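Folding on the bed

Laundry has been piling up in the spare chair since Monday, so this afternoon I took the lot into the bedroom and used the bed as a folding table. It's the only flat surface in the house big enough, and it's a better height for my back than the floor.

Most of it was dull stuff – tea towels, pyjamas, seven odd socks. The blue piece with the white lace band took longer than all the socks together. It's a denim-like cloth with some weight to it, but the lace has its own ideas, and if you fold straight across the band you get a hard line through the scallops that needs ironing out again.

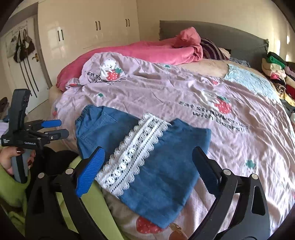
My neighbour Elżbieta Tomaszewski used to do alterations in Sumthorpe and she told me to fold alongside lace, never through it. So I lay the piece flat, smooth it from the middle outwards, then turn the sides in until the band sits on one panel. The ruffled edge goes on top, where nothing presses on it. Creases in the plain part I leave alone. They mostly drop out after a night on a hanger.

I don't iron the lace itself unless I have to. When I do, it's face down on a towel with the iron on low.

The whole pile was put away by 3, apart from the socks. They've gone back in the basket for another week. Next job is the linen cupboard, where I'm fairly sure there are two fitted sheets for a bed we no longer own.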